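Ticket: Demo cell 2, left arm stops partway through sort routine
Site: Sillodgate, ground floor demo room
Opened by: Joelle Saliba
Priority: High (open day visitors)
Status: Monitoring

9:10 am
Left arm stopped on the second run of the morning rehearsal. Vura controller showed a wrist communication fault. Right arm kept going until I paused the cell. Cleared the fault, homed both arms, restarted. Ran clean once, then stopped again with the same fault.

9:35 am
Checked the log from setup yesterday. Same fault twice, both times with the left arm reaching toward the back wall. No faults on the right arm. Power supply and network switch look fine. Swapped the network patch cord anyway. No change.

10:05 am
Called Hartley support. They asked for the firmware version and whether the payload setting had been changed. It had not. They suggested moving the wrist by hand with the motors off and watching the link status. Link dropped when the arm was close to full reach. Points to the cable or the connector, so I left the software alone.

10:30 am
Reseated the connector at the left wrist and gave the cable more slack along the upper link. Set the speed limit to 6 for both arms (was 8). Ran the left arm out and back to full reach 100 times with no items in the cell. No faults.

11:15 am
First visitor group in, from Stimwood. Sort routine ran to the end. One kid asked to see the arms go faster. Told him maybe in June.

11:50 am
Second group. One stop, but it was the light curtain. Somebody leaned over the rope. Reset and carried on. Moved the rope back a foot.

1:20 pm
Put the mixed items back in for the afternoon: poker chip case, studded plates, block vehicle, yellow cube, purple bat. Cable clear of the gripper on both arms at home position.

2:40 pm
No wrist faults since the reseat. Leaving the speed at 6 until the new cable gets here. Hartley is sending one under warranty, case stays open on their side too.

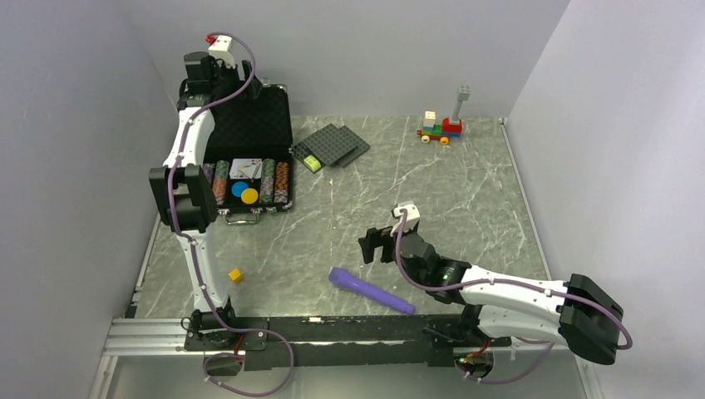

Still to do: fit the new cable, repeat the full reach test at speed 8, update the setup sheet with the slack setting. Whoever has the cell next, please don't tie the cable down tight at the elbow. Log any stop here, even if it clears on the first reset.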